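4 Sorting the bricks

Read section 3 (Unpacking and checking the Plendora brick set) before you start. The steps below cover colour sorting at the table, one table at a time. Packing the sorted bricks into their carry cases is covered in section 5.

4.1 What you need

One table with a clear, pale top
Red bins or a red divided tray, with one space for each colour
The bricks for that table: yellow, blue and green
A soft dry cloth
The table's checklist card

Note: The full Plendora set has 280 bricks. Do not put them all out together. Fourteen or fewer on the table is enough for a beginner, and a pile that size can be spread without bricks going over the side.

4.2 Setting out the table

1. Wipe the tabletop with the dry cloth. Grit under a brick will scratch a painted or coated surface.

2. Place the red bins along the back of the table, side by side, with the open fronts facing the person sorting. Push them together so there are no gaps for small bricks to fall into.

3. Tip the bricks out gently in front of the bins. Keep a hand's width between the nearest brick and the bins.

4. Spread the pile with the flat of your hand until most bricks are touching the table. Leave them as they land. Some will be stud side up, some hollow side up and some on their sides.

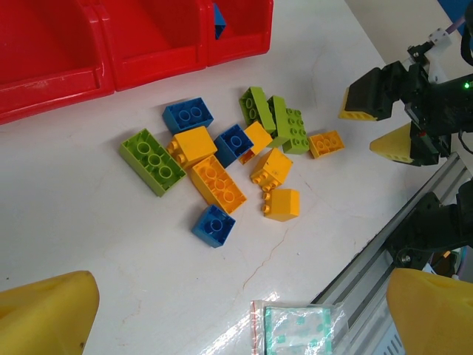

Figure 4-1. Bricks set out in front of the red bins.

5. Check the pile for anything that isn't a brick (tape, bag ties, card) and remove it.

Note: The yellow bricks come from two production runs and a few are closer to orange. Treat these as yellow. The same goes for the lime bricks, which are sorted with the green.

Caution: Small bricks are a choking hazard. Keep the set away from children under three and check the floor before you leave the table.

4.3 Assigning the colours

Each space holds one colour. The order recommended by Padolthorpe Play Library, working left to right, is green, yellow, blue. You can use another order if you like, but write it on the checklist card so the next person follows it.

1. Find one green brick and put it in the left compartment.

2. Put one yellow brick in the middle compartment.

3. Put one blue brick in the right compartment.

4. Stop and check that all three can be seen from the chair. If the sorter has to stand up to see into a compartment, bring the tray forward.

These first bricks are the markers. Leave them in place until the table is finished. Anyone who doesn't read the card can still match by colour.

4.4 Sorting

1. Start with the loose bricks at the outside of the pile and work in. Pulling from the middle tends to push the outer bricks toward the table edge.

2. Pick up one brick at a time. Hold larger bricks by the long sides and 2x2 bricks by any two opposite sides.

3. If two bricks are stuck together, pull them apart before sorting, even when they are the same colour. Do not use your teeth or a knife. The Bristero separator in the lid pocket will free most pairs.

4. Lower the brick into its compartment and let go. Don't throw or flick bricks from a distance, as they bounce out of the shallow trays.

5. Keep each carry case closed and standing against the back wall while you work, well clear of the bricks.

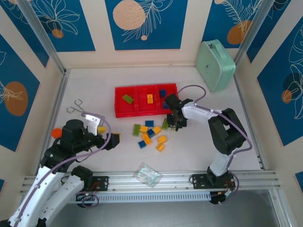
4.5 Checking the compartments

1. Look into each compartment from directly overhead. Blue bricks are the easiest to miss when they sit against the back of the tray.

2. Take out any brick in the wrong space and put it in the correct one.

3. Compare the number in each compartment with the checklist card and initial the card.

4. If a brick is missing, look under the tray first, then inside the hollow side of the larger bricks, where the smallest pieces can lodge.

Note: Bricks with split corners or crushed studs go in the envelope marked Repairs. Send the envelope to Takeshi Sugawara at the Padolthorpe counter with the card. Replacement bricks are ordered in June.

4.6 Sorting by size (optional)

Older children and adults may want a second round. Sort by colour first, then empty one compartment at a time and divide it into 2x4 bricks, 2x2 bricks and anything smaller. Return each lot to the same compartment before you empty the next. Sizes are hard to judge when a brick is standing on its end, so lay it flat and count the studs.

For trouble with sticking bricks or worn trays, see section 7.

Section 4 revised March 2, 2019. Changes by Sayaka Hoshino.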